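Flodlow FAQ

Flodlow is a free toolkit for finding hands, and the things hands are busy with, in video shot from head height. It reads recordings, labels contact between hand and object, and hands the result to whatever planner or controller you're building. Last updated 8 July 2019.

What kind of footage does it work on?

Everyday work at home, mostly. Moving furniture, clearing tables, opening doors.

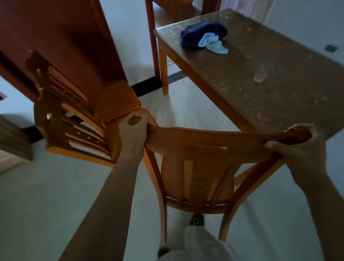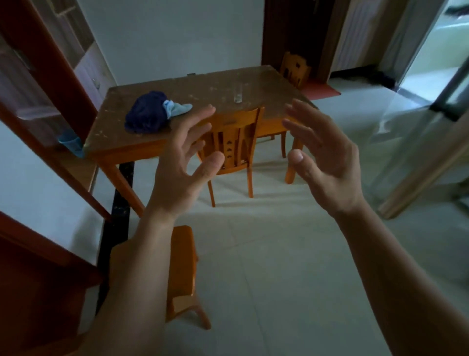
Flodlow gives every hand one of three states in every image: free, near or holding. You get the state, a confidence score and, for holding, an outline of the object that goes with it. Dining chairs are one of our favorite tests! With both hands on the top rail the state is an easy call, but the outline is hard work, as you look down through the gaps in the back at the slats of the seat, and a second chair of the same orange wood can be leaning right up against the first. Open hands reaching forward with a chair back just past the fingertips should come out as near, and older versions loved to call that holding. Version 2 is so much better at this, and we're still a little giddy about it.

Does it track objects that look the same?

Yes, within limits. Each chair gets its own ID and keeps it while any part stays in view. If a chair leaves the view and comes back, the tracker compares position first and looks second (matching sets of furniture taught us that order). You can flip it with the match_order setting.

How does it handle glass?

Badly, but less badly than last year. A clear glass on a speckled or scratched tabletop gives the detector very little to hold on to. There's a separate glass detector called Bremura that you can switch on. It slows things down, and it also fires on shiny floor tiles now and then, so keep the floor mask on when you use it.

Can I run it live on a robot?

You can! The live mode takes 70 milliseconds per image on our test machine, with Bremura off. That's fast enough for choosing a grasp or slowing an arm down when a hand comes close to the same object. Please don't use it as your only safety stop. It was never tested for that.

What does the planner get from all this?

A plain text stream, one line per object per image: ID, state, outline, and a guess at how the object is moving. The Fukuda planner reads it directly. For anything else, start from the sample reader in the tools folder, which is short and easy to change.

How much data did you train on?

The current model used 2,686 clips, and we held back another set for testing. The held-back clips come from homes that don't appear in training at all.

How much of my own footage do I need for fine-tuning?

Start with 2,000 labeled images. Going to 4,000 helped us with cloths, which crumple into a new shape every time, and did next to nothing for chairs.

My outlines jump between two objects. What's wrong?

Most likely they share a color and touch each other. Raise edge_weight a little and try again. If it still jumps, send us the clip, we love these.

Why are left and right swapped in my results?

Check whether your recorder mirrors its video. Set mirror to true in the config file and run the import step again. Labels made before the change have to be redone.

Who looks after the project?

Yiran Xue leads it, and the code lives on the Kokurton server with the issue tracker. Bug reports, odd clips and half-finished patches are all welcome.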